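Home | Products | Plarnon | Plans | Docs | Support

Plarnon 2 — a local test runner for small app teams

Plarnon began as a set of scripts we kept passing around our own office, and if you have ever worked in a small software shop you will know just the kind of scripts I mean. They built the app, they launched it on whatever phones happened to be plugged in, they ran the tests, and when they were in a good mood they told you what had gone wrong. When they weren't, you got a wall of text and a vague feeling of guilt. After a few years of patching them up we sat down and wrote the thing properly, and Plarnon 2 is the second full version of that (with a good deal of help from customers who wrote us long, kind, detailed letters about everything the first one got wrong).

It is a desktop program for the Mac. You point it at your project, you tell it which simulators and real devices you'd like to cover, and it takes care of building, installing, running and collecting the results. Everything happens on your own machine or on a Mac in your own office. We don't upload your source code anywhere, and you don't need an account to use it, only a license key.

What's new in version 2

The biggest change, and the one that took us the longest, is the queue. In the old version, if two people asked for a run on the same device, the second one simply failed, and you had to notice and start it again. Now the second run waits its turn, and you can drag runs up and down the list if something urgent comes along. A run that loses its connection goes back to the front of the line and tries again before it gives up.

The results window has been rebuilt from scratch, too. Each failed test opens with its log, the screen at the moment of failure and the last 48 steps leading up to it, all side by side, so you aren't jumping between three windows to piece the story together. You can add a note to a failure, and the note stays with that test the next time it fails — we find this surprisingly handy for the tests that misbehave only once in a while and that everybody on the team half remembers having looked at before.

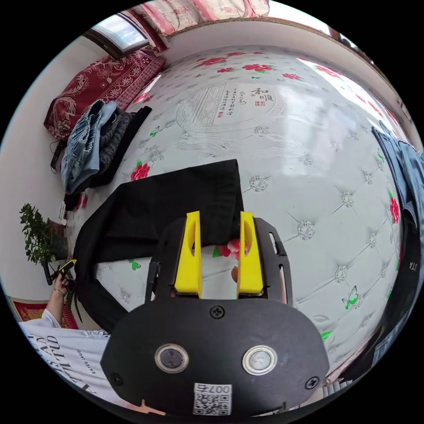

We've also added what we call Putus, a small companion tool that runs from the command line. It does nearly everything the main window does, and it is meant for people who would like their nightly builds to run while they're asleep. Putus reads the same settings file as the desktop program, so there is only one place to change things. If you already have a build server you are fond of, Putus will fit in as one more step and report back a plain pass or fail, along with a results file you can open in Plarnon in the morning.

A word about speed, as it's the question we are asked more than any other. Our own sample project, Kaewmanee, has 1101 tests in it. We keep it deliberately messy, with old code and new code living together, because that's how most real projects look after a while. Plarnon 2 splits those tests across as many devices as you give it, and it remembers how long each test took last time so that no single device is left with all the slow ones. How much time you save will depend a great deal on your own project, and I would rather you tried it and saw for yourself than take a number from me.

What you'll need

A Mac running macOS Monterey or later
Xcode 13 or later, installed and opened at least once
710 MB of free disk space for the program itself, plus room for your results
A cable for each real device, or a reliable wireless network if you'd like to do without

Simulators work fine on their own, so you can get started without any hardware at all. Plenty of our customers do just that for the first few weeks and add a phone or a tablet when they feel the need.

Licenses and updates

A license covers one person on up to 2 Macs, which should take care of a desk machine and a laptop. Team licenses work the same way, and seats can be moved from one person to another whenever you like, without writing to us first. Putus is included with every license, and you may install it on your build server without using up a seat.

If you bought version 1 in June or later, the upgrade is free and your old key will simply work. If you bought it before then, there's an upgrade price waiting for you in the store — enter your old key at checkout and the total will change. Version 1 will go on running for as long as Apple lets it, and we'll keep fixing serious problems in it for another year, so please don't feel hurried.

Trying it out

The trial is the complete program, with nothing switched off, and it counts only the days on which you open it. We did it that way after hearing from so many people who had downloaded a trial, been called away to some emergency at work, and come back to find it expired. Your settings and saved results carry over if you decide to buy.

Before your first run, do have a look at the Getting Started page in the docs. It's short, and it covers code signing on real devices, where most newcomers get stuck (we certainly did). If you're still stuck after that, write to support and attach the diagnostic file from the Help menu. We read every message ourselves, and a sentence or two on what you were trying to do helps us more than you might think.

Shares: 48

Contact | Privacy | License terms | © January 2023 Drorkitdale Software | Back to top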